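Setting up for the first round

1. Put the Vandov board in the centre of the table, with the harbour side towards the youngest player.

2. Shuffle the 44 route cards and deal three to each player. Keep them secret.

3. Each player takes one ship and places it on Pavholm.

Note – in a game for two, remove the cards with a grey corner before you shuffle.

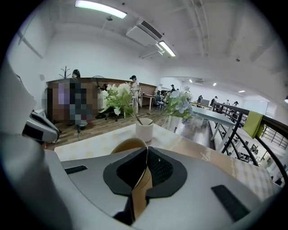
Cargo tokens are kept in one common supply, which every player must be able to reach. Sort them by colour and place them beside the board, never on it. If your table is white with a faint pattern, the pale tokens are difficult to find, so lay a paper placemat under them. A beige one is good enough.

4. Choose a first player. This player takes the Witetti marker and keeps it until the storm card is drawn.

Caution: do not punch out the small tokens with a knife. Push them from the printed side with your thumb – slowly, as the thin bridges can tear.

Rules: Ottó Gál. English text revised June 2023.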